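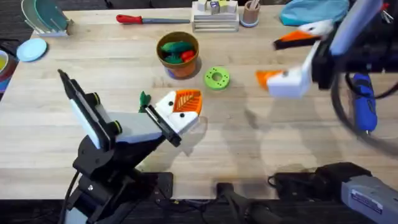 Worktops: keeping a wooden one decent

Quick page this month, lots on. Mostly answers to things people asked after the October one.

Daily wipe
Well wrung cloth, drop of washing up liquid, go with the grain. Then a dry tea towel straight after. Standing water is what ruins butcher block, not knives. Check under the dish rack as well, mine had a grey patch under one foot for months before I spotted it.

Dish rack
Small one is plenty if you wash up twice a day. Plates upright, biggest at the back. Put a folded towel or a tray beneath if it sits right on the wood. Swap the towel daily or it smells.

Push it all to the back
Best habit I ever got into. Anything that lives on the table goes along the far edge in one row, rack at one end, small stuff at the other. Front stays clear for working. If the row gets two deep, something needs to go in a cupboard. Takes 90 seconds before bed.

Knives
Not left lying about if there are kids in the house. If you must put one down for a minute, far edge, blade flat, handle where you can see it. A bright handle helps, red is good. Never in the bowl with the washing up!! Magnetic strip from Trulari has been up 7 years here and hasn't budged.

Tiered stands
Good for using height on a short table. Slotted wooden ones catch crumbs in the slats, so an old toothbrush once a week, dry. Don't soak them, the joints go. Top tier ends up with whatever the kids were playing with, so give in and let it be the toy tier. Little blocks, pen lids, etc.

Pots for sticks
Skewers, cocktail sticks, stirrers. Small round pot, short enough that you can grab one without tipping the lot. Empty it and wipe the inside now and again, you'd be suprised.

Tools on the kitchen table
We all do it. Unplug before you wipe anywhere near. Park the tool at one end, well away from plates and food, and loop the cable round the side so it doesn't trail across where you're working. Glue drips on wood: let them go hard, then an old bank card. Hot water just smears it.

Oiling
Young-sook Cha wrote in asking how often. Twice a year for me, more if the wood looks pale and thirsty round the sink. Food safe mineral oil, thin coat, leave overnight, buff off teh extra. I get the Busley one, 400 ml bottle, lasts ages. Lay rags out flat outside to dry, don't scrunch them up in the bin.

Stains
Tea and beetroot: lemon and salt, rub, rinse, dry. Black rings want fine sandpaper, with the grain, then oil again.

Next time, descaling and the fridge seals. Send questions by the usual form.

Page updated 16 April 2024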